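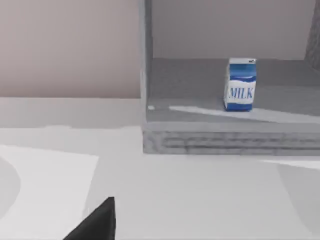

How a kitchen robot practices on a computer

The milk carton and the open compartment it stands in are drawn by a computer. So is the black finger of the robot's gripper. Together they make up a simulation, a place where a robot arm can be tried out before it touches a real kitchen.

The setup is called the Prultley cell. A cell is one robot and everything it works on. Abhishek Mittal looks after it. His job has three parts.

1. Placing the objects

Each object has a position, written as numbers. One number says how far left or right it is, one says how far forward or back, and one says how high. If the height of a carton is set too low, the computer puts part of it inside the floor, and the carton may jump when the program starts. Abhishek corrects the number and starts again.

2. Setting the fingers

The gripper is a robot's hand. Its fingers close on an object and hold it by friction, the force that stops things from sliding. Friction is a number too. If it is too small, the carton slips out. If it is too large, the carton sticks to a finger after the grip is opened.

3. Checking the views

The robot gets pictures of its work. Some are taken close to the gripper, so a finger can show at the bottom. A large object can fill most of a close view. Abhishek looks through a set of 84 pictures after every change and notes any where an object is in the wrong place.

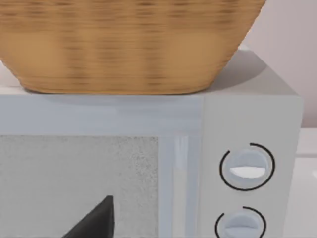 A basket on top of the microwave, with one gripper finger in front of the door window.

What happens when something goes wrong?

A simulated finger does not wear out, but its settings can be wrong. Abhishek keeps a log, which is a list of faults and repairs. Entry 207 says: "Basket sank into surface below. Height raised by 3 millimeters. Test repeated." A full test has 300 tries and runs overnight.

Words to know

Cell: a robot and the things it works on.
Friction: the force that resists sliding.
Gripper: the part of a robot that holds objects.
Log: a written record of faults and repairs.
Simulation: a copy of a place or machine, made by a computer.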